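Grukstead Kitchen Arm – Frequently Asked Questions

Last changed on 26 June 2021 by Khrystyna-Mariia Horobets

I receive the same questions by e-mail and at the door of the workshop, so I have collected them on one page. English is my third language. If a sentence is not clear, please write me and I will repair it.

What is Grukstead?

It is the name of my build: one robot arm on a bench, one gripper, one computer, and a set of programs which move food from a pan to a plate. The name has no meaning. I needed a word for the folder and it stayed.

Where do you build it?

In two places. The arm stands in Flonard, the shared workshop in Clilton, on the bench next to the drill press. The programming I do at home, in the evening, mostly in simulation. My apartment has no table that could hold the arm, and my neighbors below would hear every motor.

Can I come and see the arm?

Yes, if you are a member of Flonard or come with a member. Please write first. When the red lamp on the bench is on, the arm can start to move at any moment, and you should stay behind the yellow tape.

Did you make the arm yourself?

No. I bought it used from Dovhaniuk, a small shop that takes machines from closed laboratories. It came without a controller box, without a manual, and with one joint that made noise. I made the controller box, the cables, the base plate and the fingers of the gripper. The noisy joint needed new grease and two new screws.

How much did it cost?

The arm was 2,000 dollars. The power supply, the emergency stop and the cables were 339 dollars together, and the steel for the base plate was 39 dollars. I do not count the broken parts. The computer I had already.

Could I do this with a cheaper arm?

I think so. A small arm for hobby use can lift a piece of bread without trouble. A sausage is heavier than people expect when the arm is stretched far out, and a cheap servo becomes warm and starts to shake. If you choose this way, put the pan close to the base.

Why a pan and a plate?

I wanted a task from a real kitchen with a short distance and a clear end. Either the food is on the plate or it is not. Before this I tried to fold a dish towel, and after one winter I gave up on the towel.

Which software do you use?

A planner for the path of the arm, a simulator with a kitchen model, and my own scripts between them. The scripts are in Python. I will not recommend a simulator here, as I know only one of them well and every question about the others I would answer badly.

How do you decide where the fingers go?

For every food item the program gets a position, a direction and a width. The gripper turns until the fingers stand across the short side of the item, then it goes down from above. With a sausage the direction is very important. If the fingers come along the long side, they press on the ends and the sausage jumps away. With bread it is less important, but the force must be low, or the bread stays flat afterwards.

Why do the fingers stop above the pan first?

I call this the waiting height. The arm goes there fast, stops, checks the position again, and only then continues down with slow speed. The rim of the pan is the reason. In the first version I had no waiting height, and one finger hit the rim and bent. The mark is still on the pan – I keep it on the shelf above the bench.

Is the pan hot?

In the workshop, never. Flonard does not allow cooking in the machine room, and I agree with this rule. All tests there are with a cold pan. In the simulation there is no temperature at all.

Do you use real food?

For the last tests of the day, yes. For all other tests I use pieces of silicone which I cast in the shape of a sausage and of a bread roll. Real food leaves fat on the fingers, and then the next grip is different. After real food, I clean the fingers with dish soap and warm water and dry them before I write down any result.

Does somebody eat the food after the test?

No. Please do not ask me this at the open evening again.

How well does it work?

In simulation, well. On the bench, less well. The bread arrives almost always. The sausage sometimes rolls when the fingers open, and then it lies over the rim of the plate. I have added a small movement down before the fingers open, which helped, but I am not satisfied yet.

What should I do when the arm stops in the middle of a movement?

Members who use my bench, please follow this order:

1. Press the emergency stop, also if the arm looks quiet.
2. Wait until the fan of the controller box stops.
3. Hold the arm below the elbow with one hand before you release the brake.
4. Move it back by hand to the parking position.
5. Write the time and the last line of the log in the blue notebook.

Do not start the script again from the middle. It always begins from the parking position.

Can I have your files?

The drawings of the fingers and the base plate, yes. Write me and I send them. The scripts I will publish in September, after I have cleaned them. At this moment they contain comments in 3 languages and some of the comments are not polite.

What does the simulated kitchen look like?

It is a complete room, with green cabinets, a sink, wooden walls and an island with bar stools. I did not draw it myself, the kitchen model was ready. The arm works over the island, where the pan and the plate are on the dark wooden top. For programming, an empty gray floor would be enough, but in a full room I notice faster when a path is strange – for example when the elbow comes too near to the counter. In this view the gripper is just above the food in the pan, and the plate with the other sausage and the bun is closer to the front edge.

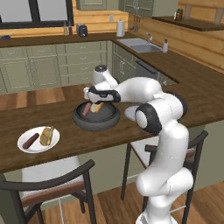 How can I contact you?

Leave a paper in the box with my name at the entrance of Flonard, or use the e-mail address on the members page. I answer on weekends. If your question is about the drill press, please ask the workshop desk, I only work next to it.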